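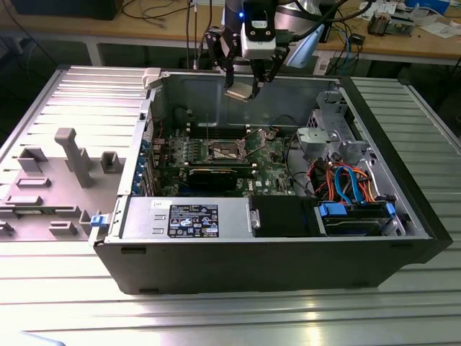

Una torre de sobremesa abierta, con la placa base a la vista.

Queridos vecinos de Drurnano: con el cambio de armarios llega también el momento de mirar ese rincón del trastero donde duermen los aparatos viejos, y este otoño os lo ponemos un poquito más fácil. El miércoles 28 de octubre el punto limpio móvil de Waltwood parará toda la tarde en la plaza Liew, junto a la fuente, y recogerá ordenadores, impresoras, cargadores y cables (¡sí, también esa maraña del cajón!). En la recogida de abril juntamos 324 aparatos entre todos, y nos haría mucha ilusión superarlos. Acordaos de copiar antes vuestras fotos y documentos. Las pilas, por favor, en bolsa aparte.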